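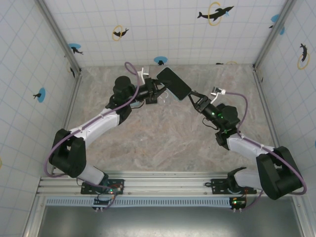
Thin white cable ties holding a purple cable against a white link.

White nylon ties snapping during installation - storage problem or bad batch?

Posted Mon 11 August by jkohlhase

I look after low-voltage wiring in a seed drying building outside Plilbridge. In November we re-dressed the sensor cabling in the drying room and I bought two bags of 100 natural (white) nylon 6/6 ties from Brukavley. The first bag was used the same week with no failures. The second bag was opened, partly used, and then left on a shelf in the drying room.

Last week I went back to add a cable run and the ties from that second bag started breaking. Most of them go at the neck, just behind the head, when I pull the tail by hand. A few broke when I bent the strap around the bundle, before the tail was even in the head. I am not using a tensioning tool. The break is clean, with no whitening or stretching at the edges.

The room is kept dry and warm by design. There is one north window but the shelf gets no direct sun. The ties already installed look fine, but I have not pulled on any of them and I am reluctant to.

What I want to know:

1. Is this age, dryness, or a defective batch?
2. Can the remaining ties be recovered or do they go in the trash?
3. Do I need to replace the installed ones?

There are 636 installed according to the job sheet, so the third one matters most to me.

Jana Kohlhase

Answer from tgunn_lv (accepted)

Dryness is the most likely cause. Nylon 6/6 takes up water from the air, and that water acts as a plasticizer. Ties are normally packed with some moisture in them and sealed in a plastic bag for that purpose. Leave the bag open in a warm, dry room and the moisture goes out again. The strap stiffens and the neck, which has to take a sharp bend under load, fails first. A clean break without whitening fits this.

To test it, take ten or so ties from the open bag, put them in a zip bag with a damp paper towel, close it, and leave it at room temperature for two or three days. Then bend and tension them next to ties straight off the shelf. If the conditioned ones loop without cracking, the material is good and it was only dry. If they still snap, the polymer has degraded from heat or UV, or the molding was poor to begin with, and water will not fix that. Throw those out.

On the installed ties: a tie that was put on in good condition and then dried out in place is usually less of a concern than it sounds. The worst bending happens during installation. After that it sits at a constant load and a constant radius. What breaks dry ties in service is movement - vibration, a cable that flexes, somebody leaning on the bundle. I would leave static runs alone and replace ties where the cable moves or where a tie is the only support over a walkway.

Two further points. Natural nylon has poor UV resistance, so anything near the window should be the black weather-resistant grade. And if the room runs hot for long periods, look at heat-stabilized nylon. Check the temperature rating on the data sheet, and check whether it is given for continuous use.

Store the new ones outside the drying room and fold the bag shut.

Answer from Isell

just use velcro. I did 444 drops in an office with hook and loop and never had one break. also you can reopen them when you add a cable

Answer from pm_halvard

Agree with the accepted answer on moisture. Adding to it because two things got skipped.

Boiling ties to recondition them gets recommended a lot. It works faster than the damp towel, but it is easy to overdo, and a tie that is soaked through is softer and holds less tension until it settles. For a part-used bag I would not bother. Use the towel or buy new.

Second, the 636. Sample them. Pick a few from the warmest part of the room and a few near the window, cut them off, and bend the cut strap back on itself. If the window ones crack and the others do not, you have a UV problem in one area and can limit the work to that. Keep notes on where each one came from. Gunnlaugsson, who trained me, wrote the install month on the flag of one marker tie per run, which saves guessing later.

Hook and loop is fine for patching but I would want to know how dusty the room is first. Seed chaff fills the hooks.

Comment from jkohlhase

Towel test done, three days. The conditioned ties bend without cracking and the ones off the shelf still snap, so it was dryness. I have moved the stock to the office. Will sample the installed ones next to the window when the room is between loads.

We use cookies to keep you signed in and to measure site traffic. By continuing to browse you accept our use of cookies. Manage preferences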